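Emptying and Sorting a Sewing Room Wastebasket
Household Guides, Cenen Home Education Service

A small basket kept on the floor beside the sewing area collects more than trash. Tissues and wrappers land in it together with thread ends, packets and the occasional item that was never meant to be discarded. The Service recommends that residents check the contents by hand before every emptying.

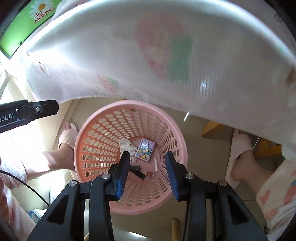 Hivwood, 10/3/20

Crumpled tissues and used wrappers go directly into the household trash. A small patterned packet or case should be opened first, as needles and spare buttons are often stored in such items. Strips and sticks may be discarded once they have been identified.

Steps

1. Clear the floor next to the basket and lay out a sheet of paper.
2. Put on gloves and lift out the larger items one at a time.
3. Set aside anything that can be used again — thread, closed packets, lengths of elastic.
4. Tip the remainder onto the paper and look for pins. A basket with perforated sides can let them through, so check the floor as well.
5. Wipe the inside of the basket and let it dry for 40 minutes before use.

Thread

A wound spool should not be thrown away simply because it was found near the basket. Secure the loose end, and store the spool apart from fabric that is waiting to be cut. Cream thread suits most pale prints and is worth keeping.

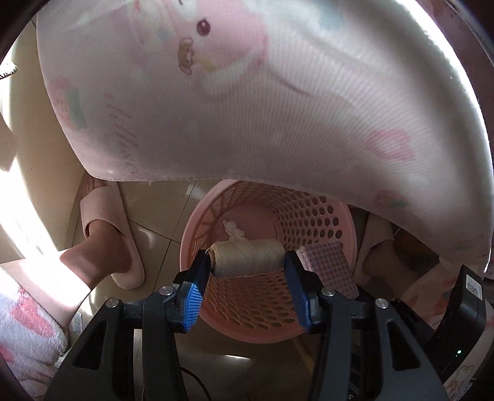
Niven wrote to the Service that old thread should be tested before it goes back in the drawer: pull six inches between the hands, and if it snaps with little effort, use it only for basting. The Service agrees with this advice and will add it to the printed guide in September.

Printed copies are available at the Skostar branch.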